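Keeping a whiteboard clean in the kitchen or workshop

We have one board by the fridge for shopping and another in the garage, where my neighbor Ľubomír Jelínek and I write down cuts and screw sizes. Both became gray after one winter. I tried many things on them, and these are the habits that stayed.

Wipe the board the same evening. Ink that stays for weeks goes deeper into the surface, and then a dry cloth only moves it around.

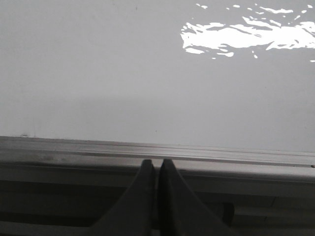 For old ink, draw over it with a fresh black marker, wait 20 seconds and wipe both away together. It sounds strange, but it works on most marks. What is left I clean with rubbing alcohol on a cotton cloth – open the window first, and keep away from the stove.

Do not use scouring powder or the green side of the sponge. I did this once in July, and the scratches hold dirt until today.

Wash the cloth often. I put mine in the machine at 60 degrees with the kitchen towels, without softener. Softener leaves a film and the ink does not like it.

Store markers lying flat with the cap closed. If a line becomes pale, leave the marker with the tip down for one hour and try again in a corner.
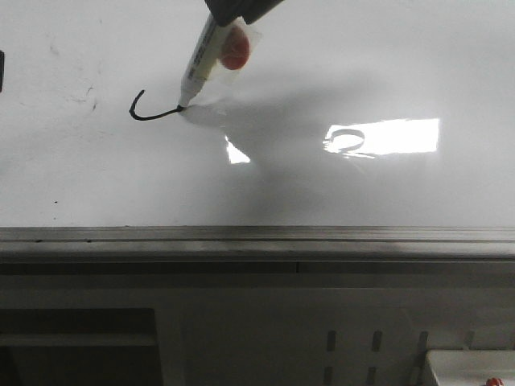

A short test line in black on a white board.

Magnets can also leave rings. Lift them off, do not slide them.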